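Call for Participants: Volunteer Mentors and Workshop Assistants, Grodia Career Readiness Program

The Grodia Foundation invites applications from residents and working professionals who wish to serve as volunteer mentors or workshop assistants in its Career Readiness Program. The program helps adults return to paid work after a long absence, whether for family care, illness, relocation or military service. Clients attend free of charge and are referred by county agencies, shelters and adult schools.

Sessions for the coming term begin in October. We are seeking mentors for the Clillow Street office and workshop assistants for both Clillow Street and the Tehrani Building. Persons who served in an earlier term are welcome to apply again and need not submit new references.

The Roles

Mentors are matched with one client at a time and meet with that client for 5 sessions over the term. Meetings cover résumé review, practice interviews, workplace communication and the first weeks on the job. Mentors do not find employment for clients and may not offer them work in their own companies during the term.

Workshop assistants support the lead instructor on Tuesday evenings. Duties include greeting clients, handing out materials, joining small-group exercises and helping clients complete online applications. Assistants may also be asked to sort donated interview clothing for the lending closet – no experience in retail or tailoring is needed. 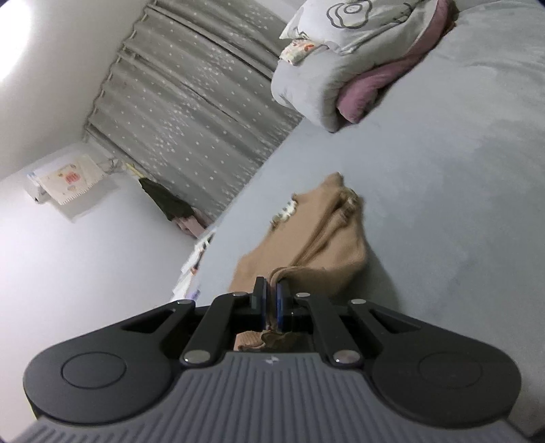 Kamran Abbasi writes: I mentored two terms ago and would do it again. My only request is that matches be announced earlier. I had four days' notice before my first meeting and would have liked more time to read my client's goals.

In response to comments of this kind from past participants, match notices will now be sent two weeks before the first meeting. Mentors will receive the client's written goals together with the notice.

Who May Apply

Applicants must be at least 21 years old and able to commit to the full term. Mentors should have three or more years of work experience in any field, including the trades, food service, health care and public employment. A college degree is not required. Applicants who speak Amharic, Arabic, Persian, Spanish or Turkish are especially encouraged to apply.

All participants must complete a background check, paid for by the Foundation, and one orientation session. Orientation is offered at 9:30 a.m. and again at 6 p.m. and lasts two hours. Participants who work with the online application system will receive a short additional training from Futorine, which maintains our scheduling and records software.

Support and Reimbursement

These are unpaid positions. The Foundation reimburses transit fares and parking at either site on presentation of receipts. A light supper is served before evening workshops. Child care is available at Clillow Street for participants as well as clients, provided that it is requested by noon on the preceding business day.

Last year the program served 370 clients, and a further 663 people attended open workshops. Demand for evening appointments continues to exceed the number of mentors available, and applicants who are free after 5 p.m. will be given first consideration.

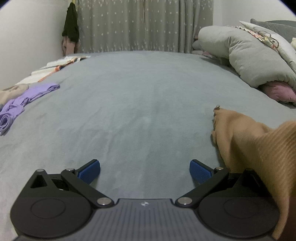
According to Rawan Azar, the practice interviews were the hardest part of the program and also the part that helped most, above all the second one, when the mentor asked about a nine-year gap and then waited for a full answer.

How to Apply

Application forms are available at the front desk of either site or may be requested by telephone. Please submit the completed form with the names of two references who are not family members. Mentor applicants should also attach a statement of no more than 600 words describing their work history and their reasons for applying.

Applications are reviewed in the order received. Selected applicants will be invited to a brief interview with Eylül Coşkun, Program Manager, or Kedir Woldemariam, Coordinator of Volunteers. Interviews may be held in person or by telephone – please state a preference on the form.

Applicants who need an accommodation at any stage should contact the Clillow Street office. The Grodia Foundation does not discriminate on the basis of race, color, religion, sex, national origin, age, disability, veteran status or any other status protected by law.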